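A day at the Sedden owl and hedgehog hospital

I have wanted to see round Sedden for years, ever since a neighbour took a tawny owlet there in a shoebox, so when the open day came up in August I was on the first bus out with a packed lunch and far too many questions. It did not disappoint!

The hospital takes in wild birds and small mammals from all over the valley, mends them if it can and lets them go again. The yearly sheet pinned up by the gate says 3,739 animals came through in the twelve months to 12/31/05, and hedgehogs were easily the biggest group. Most come from gardens: strimmer cuts, netting, slug pellets, and the autumn litters that are simply too small to get through a winter.

Our guide was Ritu Saxena, who runs the hedgehog side and can talk about worming doses in a way that makes you want to hear more. She took us through in small groups, quietly, with the lights kept low in the nursery. No handling, no flash, and no cooing over the boxes (I found that last one hard). Each patient has a card with its weight written up every morning, and you could follow one little female, Lodhi, gaining nearly every day down the column. The animals are named after whatever the person on duty fancies, so Lodhi was next door to Biscuit and Gearbox.

After that came the talks and the stalls. I sat in on a very good one about what to do when you find a fledgling on the lawn -- mostly, leave it alone, keep the cat in and watch from the window.
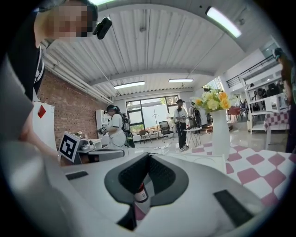

A small bottle with a red cap at the open day.

Lunch was on the grass behind the aviaries, and then the part I had really come for, the owls. Sedden has three long flight pens, and the newest, called Lukow, has a bend in it so that a bird recovering from a wing injury has to turn in the air before it can be passed fit. We stood behind a slatted screen and waited. For ten minutes nothing at all, and then a barn owl came round the corner without a sound, straight at us, up and over on to the far perch. A boy beside me forgot to whisper, and I can't say I blame him.

The food bill is enormous. Ritu told us the owls alone can get through 1,000 frozen chicks in a busy month, and the hedgehogs eat tinned cat food by the crate. If you want to help, they would like old towels, newspaper (the big pages, not the shiny supplements) and meaty cat food in jelly. Fish flavours go down badly.

A few things for anyone going next time. The bus stops at the bottom of the lane and it is a steep walk up, 40 minutes at my pace with stops for blackberries. Parking is in the lower field. Bring cash for the plant stall, where I bought a honeysuckle and two foxgloves, and get your name down for the owl pens as soon as you arrive, as the afternoon groups were full before noon.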